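Looking after the grippers in the bedroom cell
By Azlan Teoh

Many readers of the Skuvier newsletter asked me how we keep the hand-held grippers of the bedroom cell in good condition. I took over this cell in February and I still learn something each week, so please take my notes as notes of a beginner.

The bedroom cell is the one with the bed and the gray headboard. Work there is mostly cloth: lifting, folding, putting down again. Cloth is soft, but it is not kind to a gripper. Threads go into the joints, and dust from the bedding stays under the finger pads. Before, we cleaned a pair only when somebody complained. Now we clean after every 800 grasps and do the full service at 3000.

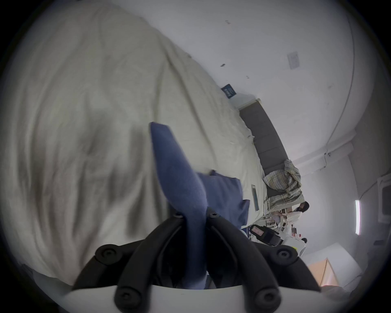
Blue cloth between the fingertips, with the duvet behind.

The first thing I check is the bolts. They have hex sockets, so one small key is enough. Turn each one by hand until it stops, and then a little more, but do not use force. In my first month I made one too tight and the finger could not close smoothly. It took me a whole afternoon to understand why.
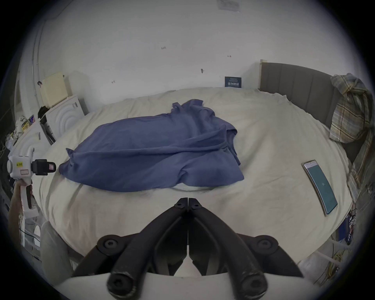 After the bolts I wipe the fingers with a lightly damp cloth from tip to base. Please do not spray cleaner on the housing. The cleaner from Lallow is good for the fingers, but it makes the printed labels pale, and then we mix up left and right.

Next is the opening check. Open both fingers completely and look if the two sides go out equally. If one side stays behind, open and close it 4 times and look again. When it is still behind, write it in the Pillai log and take the other pair.
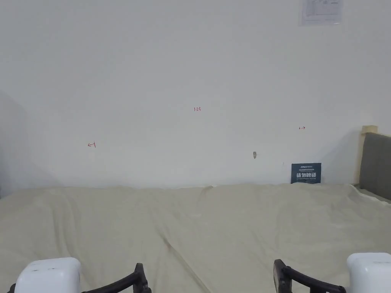
Fingers open over the sheet. The red marks are on the wall behind.

The last check is a grasp with both hands on a folded piece of cloth. I hold it by the two ends, lift it a small distance and wait. A good pair keeps the cloth level for the full count of 3 seconds.

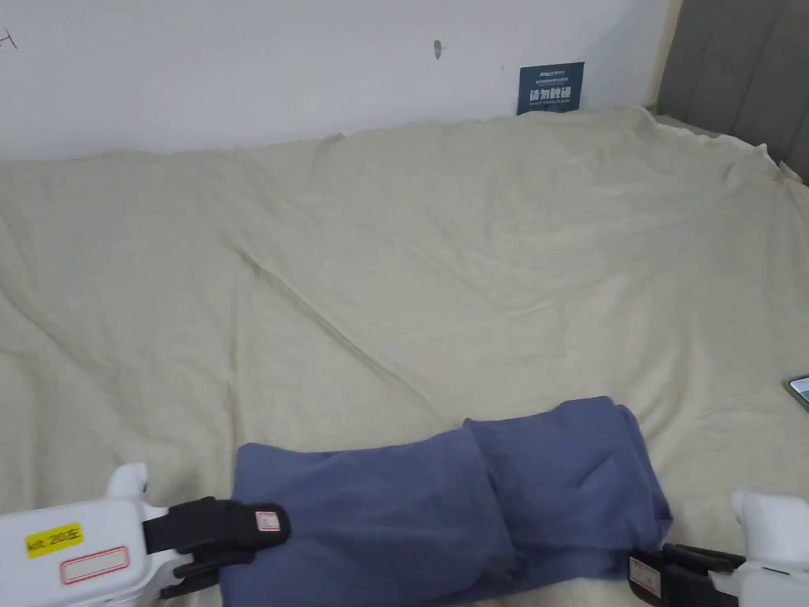 If the cloth slips on one side, the pad is usually worn. New pads come from Narnis and are kept in the second drawer, together with the hex keys. Please sign when you take the last set, so that I can order in time.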